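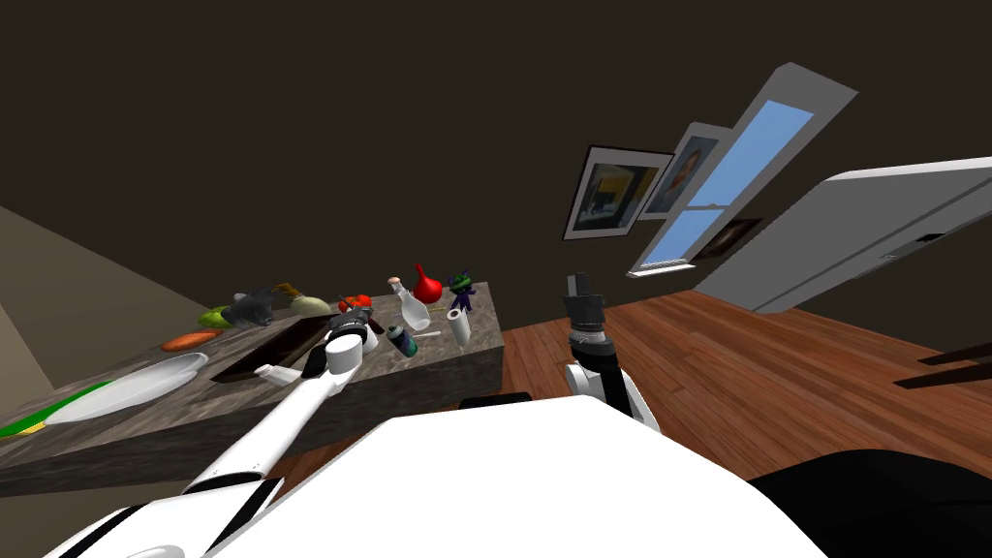 According to Brindus, our last report was too hard on the machine. Their comment, which you asked us to answer before the next payment, is that a robot able to pick up a can from a crowded counter is most of the way to clearing up a kitchen. We disagree, and this quarter's work is the reason.

Kekgate household chores study
Report to the Macapagal fund, April 2020

What we did

All of the work since November has been in simulation. The task is tidying a counter: a two-armed robot has to pick up mixed household things one at a time and put each where it belongs. We ran 255 attempts under the rules agreed with you at the start, with no human help once an attempt had begun. An attempt counted only if every item ended up in its place and nothing was dropped.

What came of it

Seven attempts counted. The software team at Tollasness would like us to report single grasps as well, and those do look better. Solid, rounded things such as fruit are mostly fine now. Thin things lying flat are still bad, and so is anything that stands close to a neighbor, where the gripper goes for one object and knocks the other. Things down in the sink are the worst. The hand has to come in at a steep angle and the arm often stops short, apparently to protect itself from the edge.

I would ask you not to put the single grasp results in the newsletter. A person who picks up most of the dishes and breaks the rest has not done the dishes.

Speed is the other sore point. The attempts that counted took up to 3 hours of simulated time, a good part of it spent with an arm hanging over the counter while the planner made up its mind. Brindus says this will come down with faster computers. Perhaps – but the waiting was no shorter after we moved to the new machines in the winter.

We also have to remember that simulated stone is always clean and never slippery. No crumbs, no grease, no one leaning in to get a glass.

Changes to the plan

We planned to start on the real kitchen next quarter. I now think that would waste your money, and would like to push it back until the sink problem is solved. The three remaining tasks (laundry, shelf stocking, wiping down) stay on the list, though shelf stocking should go first. Shelves are tidy, and the shop-floor partners are more patient than we expected.

Spending is on budget. The travel money is untouched and we ask to carry it over.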